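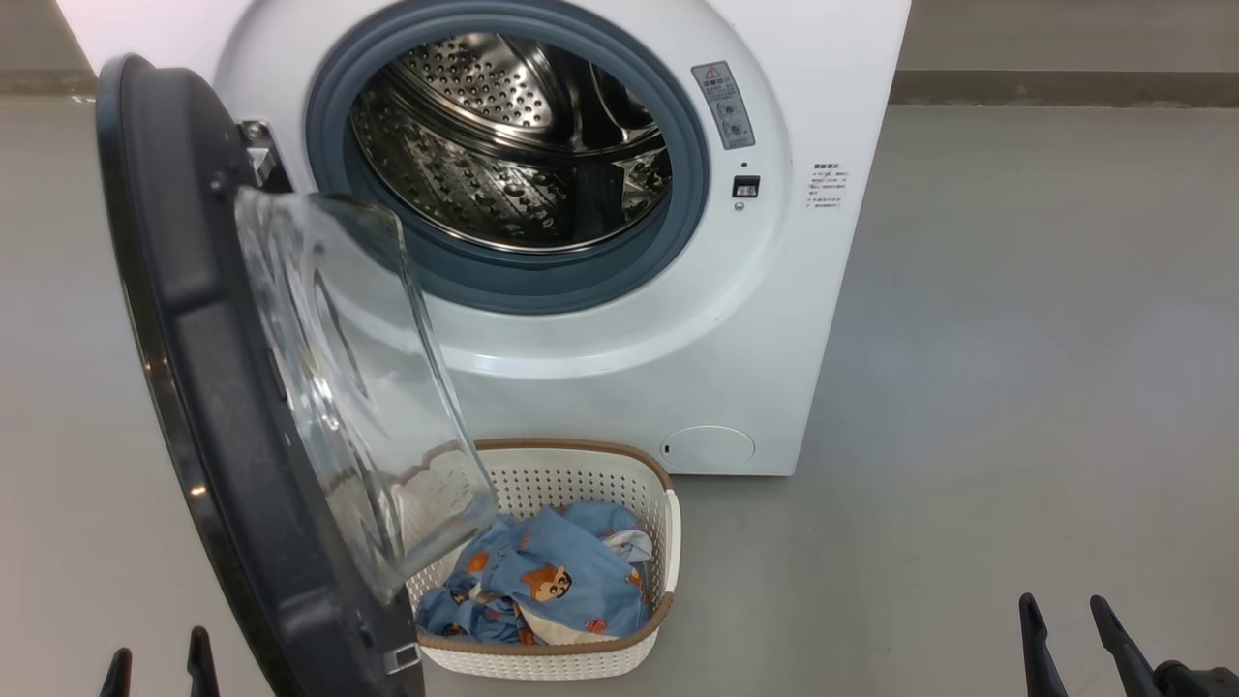
Fig. 1. Door open, basket in front, both grippers waiting low.

Handout 5: Laundry, or what happens when two arms meet one door

Hi all. These are my notes for the October session, cleaned up a bit from what I scribbled at the bench. If you missed the last one, read the handout on homing and cable routing first, or you'll be lost by the second page. Everyone else, grab a coffee and let's go!

We've been calling the left arm Minus and the right arm Morari for so long that I'm going to keep doing it here. The names are in the config files too, so please don't rename them (Svenja Tiedemann did once, for a tidy-up, and we spent an evening hunting for a missing arm). The control code is the Valderrama branch. The old Unis branch still runs but it doesn't know about the wrist cameras, so leave it alone unless you enjoy pain.

1. The task, in small bites

I want you to write the job down as a list of states before you touch any code. On paper! Mine looks like this:

Door closed, basket anywhere.
Door open, basket anywhere.
Door open, basket under the opening.
Cloth in the basket, drum clear.
Basket pulled back, door closed.

Five states, and each arrow between two of them is one skill. The temptation is to record one long heroic run from start to finish and hope for the best. I did that all last winter. When it fails in the middle you have no idea which bit to fix, and you end up recording the whole thing again, grumbling.

For every arrow, write down what has to be true before it starts and what has to be true when it stops. "The door is open" is too vague, by the way. Open how far? Far enough for a forearm to get past it, with the glass bowl sticking out the way it does? I use a hinge angle, and I measure it with a cheap protractor taped to a stick. It works fine.

2. Getting hold of the door

A round door is a nasty thing to grip. It's smooth, it's curved, and the bit you want is on the edge. Our fingers are long and skinny, good for poking into gaps and lousy for squeezing anything wide. So the approach matters much more than the grip force. Bring the fingers in nearly parallel and line them up with the rim before you ask for any contact at all.

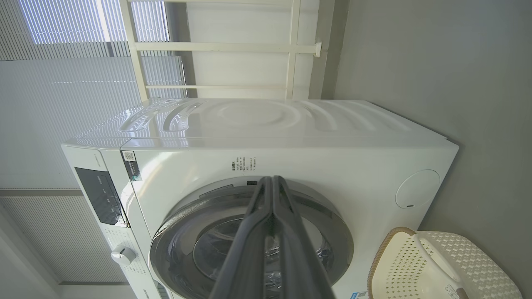
Fig. 2. Wrist view, fingers in front of the door ring.

Notice how the wrist view gets turned around compared with the head view. Your brain sorts it out in a second or two, but a policy trained on one camera and tested on another won't. Keep the camera order the same in every recording, and write the order on the first line of your log. I mean it about the log.

Speed next. I run the approach at 400 encoder ticks per second and drop way down for the last little stretch. If you stay fast, you bump the ring, the arm complains, and you get a lovely spike in the current plot that looks like a successful contact and isn't one. Plot the current along with position and you'll catch these.
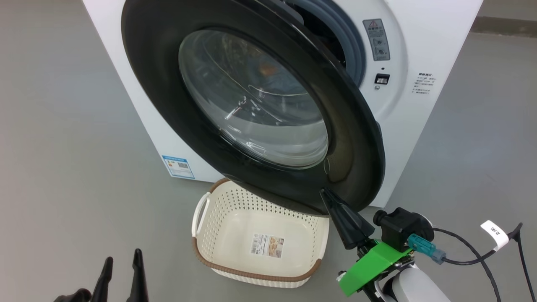
Compliance is the thing I most want you to take away from this session, so bear with me while I go on about it. A stiff arm holding a position will fight a hinge, because the hinge wants an arc and the arm wants whatever you told it. Turn the position gain down on the wrist and elbow and let the door lead. You also don't need a full grasp for this: one black finger against the lower edge of the ring gives you a contact you can push through, and there's a lot less to go wrong. Watch the cable loop at the side of the motor housing while you do it, too. It needs slack at the far end of the swing as well as at the start, so move the arm through by hand with the power off and check before you record anything.

Start with a gain of 7 on the wrist (our units, see the config notes) and work down from there. Too low and the arm sags under its own weight before it gets anywhere useful. You'll feel the right value pretty quickly with a hand on the forearm.

3. Cloth and basket

Cloth is where it gets fun. It never has the same shape twice, so don't record grasp points as fixed positions. Pick a point on the visible fabric, come down slowly, close, lift a few inches, then look again. If the gripper closed all the way, you've got nothing and you should go back. A thin corner will fool this check now and then, so use the wrist camera as a second opinion.

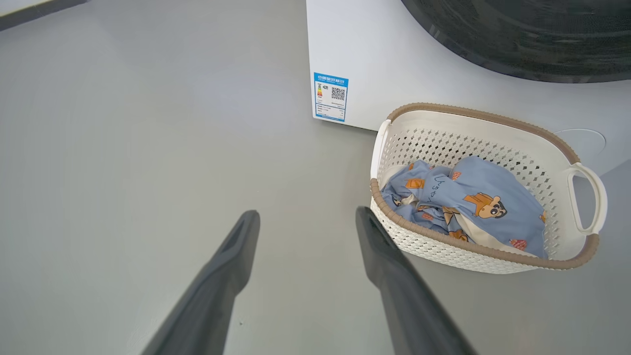 The basket is easier, though it will slide if you breathe on it. Rims are your friend here. Come in low with the fingers open, one inside and one outside, and only close once the outer finger is past the edge. If you push before you've got it, the basket scoots off and your next state is wrong. Check where it ended up every time, even when the move looked perfect.

My last set had 189 usable episodes, after I threw out the ones where I'd nudged the table or forgotten to start the second wrist camera (yes, I still do that). Don't be precious about deleting bad takes. A sloppy demo teaches sloppy.

4. For next time

Pick one arrow from your list and record it until you're bored with it. Vary the basket position a little between takes, and the cloth a lot. Bring your log, your current plots and one failure you can't explain, and we'll go through the failures first.

Please put the hex keys back in the blue tray. The small one for the finger screws is missing again, and I'd like to swap the fingers on Minus before we start.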